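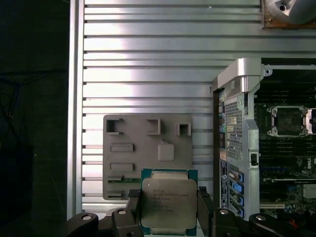 Figure 1. Xeon processor held between the gripper fingers, with the gray fixture plate behind it and the motherboard at right.

Does a learned pose estimator help when the camera rides on the wrist?
Final project report
Noemí Ventura
July 30, 2026

1. What I set out to check

Flarkier is the planning and perception package our lab inherited in March. Its notes say that a learned pose estimator makes part placement "robust to grasp error." I wanted to know how much of that comes from the network and how much comes from the slow, careful motion the planner wraps around it. My guess going in was mostly the second, and I should admit that up front because it shaped how I set up the tests.

The task was to find the tilt and offset of a processor in the grasp, using only the wrist camera, and pass a correction to the planner before the part moves toward the socket. I stopped every trial at the hover point above the socket. Pressing a chip into a socket is a force control problem and I did not have the time or the spare sockets for it.

2. Software

I compared two estimators. The first is the network that comes with Flarkier, which I fine-tuned on 3000 labeled images. The second, which I called Rizzi, is a plain edge fit: find the four sides of the heat spreader, fit a rectangle, solve for the pose from the known size. Both send their output to the same planner through the same message type, so nothing downstream knows which one is running.

Logging was done with Timevitz. It dropped messages whenever the camera and joint topics were recorded together, and I lost most of a week to that before moving the joint states to a separate file.

3. Results

I ran 576 trials, half with each estimator. A trial failed if the error at the hover point was larger than the limit in the planner's config file. The network failed 48 times. Rizzi failed 48 times too. I reran the scoring script because I did not believe it, and got the same answer.

The failures are not the same failures, though. Rizzi goes wrong when the metal catches a bright reflection and one edge of the spreader disappears into the background. The aluminum panel makes this worse, since its grooves are long, straight and parallel, and a line detector loves them. The network handles glare better but has a steady bias when the chip sits low in the fingers. I suspect my labels. I placed the corners by hand, and the lower ones are hard to see in that grasp.

With the planner's slow approach switched off, both estimators got much worse, and by similar amounts. This is the result I would trust most. The approach move takes several images and averages them, and that averaging seems to be doing a lot of the work the notes credit to the network.

4. Problems with my own tests

One gripper, one type of chip, one lighting setup. The fixture never moved. The network may well pull ahead on parts without clean straight edges, and nothing I did rules that out. I also tuned Rizzi's thresholds on the same bench where I tested it - a fair reader should hold that against me.

The confidence score from the network was close to useless. Of its 48 failures, most came with a score high enough to pass the default check.

5. What I would do next

Relabel the low grasps and retrain before anything else. Then cover the panel with something matte and repeat the Rizzi trials. The code and config files are in the lab repository under Konero, with the failed trials kept in their own folder.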